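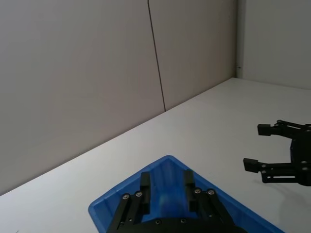 12/11/22

Up at 7 and straight into the back room before breakfast. I've been putting off the white table for weeks and wanted it done before the holidays. It had turned into the place where everything landed: mail, batteries, the tape measure, two extension cords, the box of picture hooks. I carried all of it out to the hall floor in three trips and wiped the table down with dish soap and warm water. The matte finish holds on to pencil marks more than I expected. Most of them came up with a second pass. One by the wall didn't and I left it.

While I was down at that level I looked at the dark line on the back wall again. I still want to paint the whole back wall in February. The greyish beige is fine in the daytime but it goes dull by four o'clock, and the side wall is whiter, so the two never look like they belong to the same room. I bought a sample pot of a color called Plerstead last month and haven't opened it. It's on the shelf in the garage.

Toast and coffee at 8:30. Cold out, frost on the car.

The plan for the table is simple. One tray stays on it, the blue one, and whatever is in the tray is what I'm working on that day. At the end of the day it gets emptied. I tried this at my last place with a cardboard lid and it went fine until the lid fell apart. The blue tray is better. It has a proper raised rim, so screws don't roll off, and it's easy to rinse. It's also bright enough that I won't pile papers over it without noticing.

Everything else goes in the Skedeck drawers. I spent most of the morning on those. Top drawer is now stationery, second is tape and glue, third is hardware, bottom is cords. The hardware took the longest. There was a box of 500 wood screws that I have opened twice in six years, and a bag of 100 wall plugs, and then a great many loose things in jars with no labels. I threw out anything bent or rusted. I kept the brass hooks. I found the little key for the radiator, which I had replaced in October, so now there are two. One went in the drawer and the other is on a nail by the back door.

The paper was worse. I had receipts from the Fontana store going back to when I moved in, including one for $121 for a lamp I no longer own. Those went in the recycling. I kept the warranty papers for the washer and the water heater and put them in the green folder. There was also a letter from the Closten water people that I should have answered in the fall. I filled in the form and put it in an envelope, but I'm out of stamps. Stamps tomorrow.

Lunch was the rest of the lentil soup. It needed salt.

Afternoon was slower. I vacuumed under the table and along the baseboard, then moved the chair to the other side to see if the light was any better. It wasn't, so I moved it back. I measured the back wall for a shelf and wrote the number on the back of my hand, then washed my hands and had to measure it again. I think the shelf should go fairly high so there's room for the lamp underneath. I haven't decided on wood or metal. Wood would be cheaper if I use the board in the garage, but the board has a split at one end and I'd lose a few inches cutting it off.

I did the laundry in between. Sheets, towels, the grey sweater by hand. The dryer squeaks again on the low setting. I'll look at the belt next weekend if it keeps up.

Called it quits at five. The hall is clear except for one bag for the thrift store and a box of things I couldn't place: an old phone charger, a padlock with no key, a roll of blue ribbon, and a thermometer that I think works. I put the box in the closet. If I haven't gone looking for any of it by the time I paint, it can go too.

Dinner was eggs and potatoes. Read for an hour, but I was tired and kept going over the same page.

For tomorrow: stamps, mail the form, drop off the bag, buy sandpaper and a small brush. Check whether the sample pot has frozen out there.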